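Relatório de progresso – Projeto Rusto, arrumação e triagem de têxteis na casa de Detdale
Período: até ao fim de fevereiro

Olá a todos na Kuster,

Cá vai o segundo relatório, um bocadinho mais comprido do que o primeiro, mas desta vez há mesmo muito que contar! Prometi que ia ser mais organizada com os títulos e com as contas, por isso as contas estão lá para o fim, numa secção só delas, como me pediram.

Onde estamos

A casa tem 5 divisões e já demos a volta a quatro. Falta o quarto pequeno das traseiras, que continua a servir de depósito para tudo o que ainda não tem destino (quando abro a porta, fecho-a logo outra vez). A sala foi a que deu mais trabalho e é dela que falo mais neste relatório. Os têxteis estavam espalhados por todo o lado: mantas, panos de mesa, naperons, roupa de trazer por casa, coisas que já ninguém sabia se eram cortinas ou colchas. Tínhamos previsto duas semanas para a sala e gastámos quatro. Peço desculpa pelo atraso, mas prefiro dizê-lo já aqui em cima.

Como temos trabalhado

Depois de experimentar várias maneiras, ficámos com uma que funciona bem. Tudo o que é pano passa primeiro pelo estofo da sala, com a manta bege por cima, e fica ali pendurado ou dobrado até ser visto. Dali vai para a mesa, onde se decide: guardar, dar, trapos ou lixo. No primeiro mês fazíamos isto no chão e as costas de toda a gente agradeceram a mudança. O balde preto fica encostado à mesa e recebe as coisas pequenas sem serventia.

A toalha bege da mesa foi ideia minha e defendo-a com unhas e dentes – sobre o tampo nu, os panos escorregavam, e assim ficam onde os pousamos. Tem a beira recortada e era para ir na caixa das doações, mas ganhou emprego connosco e só sai de lá no último dia.

Também aprendemos a não deixar o papel para depois. Há papel amarrotado metido em tudo, dentro das gavetas, entre as dobras, a fazer de enchimento nas caixas. Agora tratamos dele ao mesmo tempo que os panos, na mesma mesa, e no fim da sessão não fica aquele monte triste a olhar para nós. 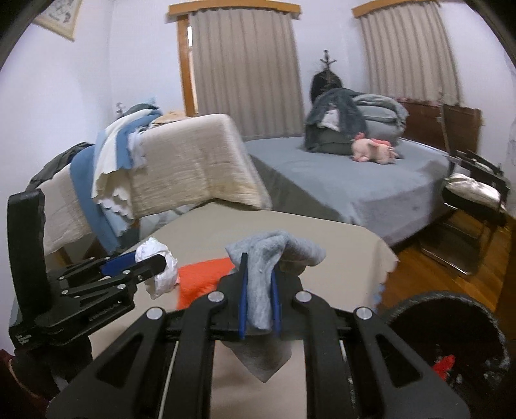
O que já saiu da sala

Até agora foram triadas 61 peças de tecido só na sala, o que é mais do que eu tinha posto na proposta. Uma boa parte está em condições de ser usada, e os panos mais macios, os cinzentos sobretudo, ficam na casa para a limpeza do dia a dia. As peças compridas deram-me cabo da paciência, porque dobradas por uma pessoa só ficam sempre tortas. Passámos a dobrá-las a dois, ao alto, e já cabem na prateleira do armário sem fazer barriga.

Os panos com renda ou com a beira trabalhada estão numa caixa à parte. Gostava de pedir a vossa opinião sobre eles: são bonitos, mas não têm uso evidente, e a loja social da Tometti aceita-os se forem lavados e passados antes. Isso são mais horas, que não estavam previstas. Digam-me se vale a pena, por favor, que eu por mim fazia-o.

O que correu menos bem

As caixas. Comprei-as baratas e arrependi-me, porque duas abriram pelo fundo à primeira viagem e tivemos de voltar a dobrar tudo. As novas são mais pequenas e mais rijas. Outra coisa foi a etiquetagem: começámos com papelinhos presos com alfinetes, que caíam, e andámos uma manhã inteira a tentar perceber o que pertencia a que monte. Agora escrevemos diretamente na caixa, a marcador grosso, e pronto.

Contas

Dos fundos atribuídos gastámos até à data 3185 euros, contando caixas, sacos, transporte e as horas da equipa. O transporte ficou acima do orçamento por causa de uma viagem extra à lavandaria, e os sacos ficaram abaixo. Não preciso de reforço para já, a não ser que queiram avançar com a lavagem das rendas. Os recibos seguem na pasta do costume.

Próximos passos

Em março atacamos o quarto das traseiras, sempre a partir das nove da manhã, que é quando lá entra luz decente. Quero levar para lá o mesmo sistema da sala, com uma mesa e um balde ao lado, embora o espaço seja apertado e talvez tenha de me contentar com uma mesa de abrir. Depois disso falta pôr de volta na sala o que fica e levar as últimas caixas à Tometti. Se alguém da Kuster quiser passar por Detdale antes de acabarmos, é só avisar na véspera – há café, e há sempre uma colcha à espera de um segundo par de mãos para a dobrar!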